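4.2 Kitchen trials: finger pads and wrist camera

The bench results in 4.1 only tell us about slip force. We wanted to know if the ranking of the two finger sets holds up on a real counter, with real dishes, and with people who are in a bit of a rush. So the second round moved to home kitchens. Same hand-held tool, same wrist camera, same trigger spring. Only the fingers changed between blocks.

Two finger sets were compared. The Vurkley set has a soft pad on a linkage that lets the tip roll inward as it closes. The Proltow set is stiffer, flat faced, and closes in a straight line. Both bolt to the same base plate. Swap takes a few minutes if the pins are clean, longer if not.

Tasks. Pick up a plate by the rim and set it down flat. Pick up a bowl by the rim and tip it. Fold or unfold a cloth. Move a utensil from one dish to another. Order was shuffled per block, and operators were told to work at a normal pace and not to save a bad grasp. Some saved them anyway. We kept those but marked them as recovered.

In total 2779 grasp attempts were logged, of which 1001 were on plates. Plates turned out to be the hard case so we report them on their own. Each block was 40 attempts, then a break, then the other finger set. Scoring was done from the wrist camera video by one reader (Mahlangu) and checked by a second (Amaral). Disagreements were mostly over what counts as a slip versus a re-grip. Rule we settled on: if the object drops back on to the counter, slip. If it only rotates in the fingers, re-grip.

Plates. The rolling tip does better at getting under the rim. With the flat fingers the operator has to tilt the whole tool, and the rear of the linkage then hits the counter. That was the most common failure for the Proltow set by a wide margin. Once a plate is off the counter the order flips: flat fingers hold the plate level, rolling fingers let it sag at the far side. Sag was worse for larger plates, as expected.

Bowls. Little difference. Either set can straddle a rim, and the wall of a bowl gives the pad something to press on. Small bowls near a wall or ledge were a nuisance for both, there just isnt room behind them for the outer finger.

Cloth. Rolling tip wins, pinches a single layer more often. Flat fingers tend to take the whole stack.

Camera. The wide lens (Skoneo) was kept for the whole round. We had tried a narrower lens in the June pilot and lost sight of the target in the last part of the approach, just when we needed it. The wide lens bends straight edges badly but keeps both pads and most of the work area in view. It also takes in a lot of clutter, see Figure 6. Counter edges and tile joints come out curved, so any method that assumes straight lines needs the image corrected first. We did not correct before scoring. Readers got used to it. 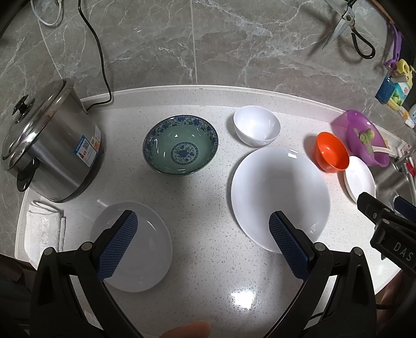
Does a wider lens make it harder to judge how far the pads are from an object?

Depth near the pads is still easy enough to judge, but distances toward the edges of the view get squeezed and readers tend to call contact too early there.

Figure 6. Wrist camera view over a kitchen counter, wide lens. Blue finger pads overlap the two white plates; bowls, cloth and rice cooker remain in view.

Reflections were a bigger problem than the bending. Glossy plates under a ceiling light give a bright patch that moves with the tool, and the tracker (Barbosa, default settings) would lock on to it instead of the rim. Turning exposure down one step fixed most of it. It also made the dark parts of the linkage harder to pick out from shadow, so the pad color ended up mattering more than we planned for. Blue pads on a black linkage were easy to find in most kitchens. A dark counter would be a fair test and we did not have one.

We dropped 49 attempts from the final count. Reasons were a loose pivot pin, a full memory card, and one long stretch where the trigger reading stuck at closed. The pin problem came back twice after the fix, both times on the left finger. Thread lock now goes on all of the pins before a session. Dropped attempts were spread over both finger sets and leaving them in does not change the order.

Limits. Only one grip force setting was used. Operators knew which fingers they had on, no way to hide that. Wet dishes were left out on purpose and will be covered in a seperate round. Heavy items such as full pots were not lifted at all, the base plate is not rated for it. Section 4.3 repeats the plate task with the same two finger sets mounted on the arm.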